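What Does It Mean for a Company to Be Fair?

A company is a group of people who work together to make or sell something. Some companies are tiny, like a bakery with two ovens. Others have thousands of workers in many countries. Big or small, each one has to decide how it will behave.

Some of those decisions are made by law. A company has to pay its workers, pay its taxes, and tell the truth about what is in the box. If it breaks these laws, it can be fined or closed.

Other decisions are left up to the company. Many companies write theirs down in a list called a code of conduct. You may have one at school, with rules about running in the halls or sharing the soccer balls.

Groltero is a company in Dultarville that makes tape, glue and labels. It has 310 workers. Its code of conduct is nine pages long, and every new worker reads it in the first week. Here are a few of the rules:

Do not take gifts from someone who wants to sell us something.
If you make a mistake, tell your team leader the same day.
Do not say a product can do something it has not been tested to do.

The first rule may sound odd. Why not take a gift? Suppose Groltero needs to buy paper. Two sellers offer it, and one of them gives the buyer a new bicycle. Now it is hard for the buyer to choose fairly. A gift like that is called a bribe.
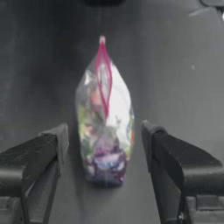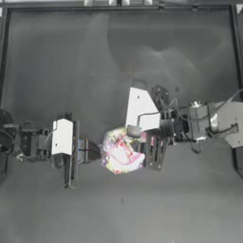
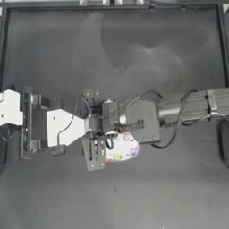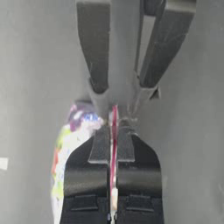 Younes Chraibi thinks the second rule is the hardest to keep. "You feel your face get hot and you want to wait until tomorrow," he says. "Then tomorrow it is harder. I once ordered 2000 labels with the wrong address on them. I told my team leader before lunch, and we stopped the order."

What if a worker sees someone else break a rule? Most large companies have a phone number or a web page where workers can report it. They do not have to give their names. The company must look into the report, and it may not punish a worker who made it in good faith. "In good faith" means that you believed it was true when you said it.

Last year Groltero's line got 269 calls. Most were questions, such as "Can I accept a box of cookies?" (The answer was yes, if you share them with the office.)

Words to know

Bribe: a gift or money given to make someone choose unfairly.
Code of conduct: a written list of rules about how to behave.
Fine: money you must pay for breaking a law.

Try it yourself

Write a code of conduct for your class or your family. Use five rules or fewer. Ask everyone to read it, and change any rule that people find unclear.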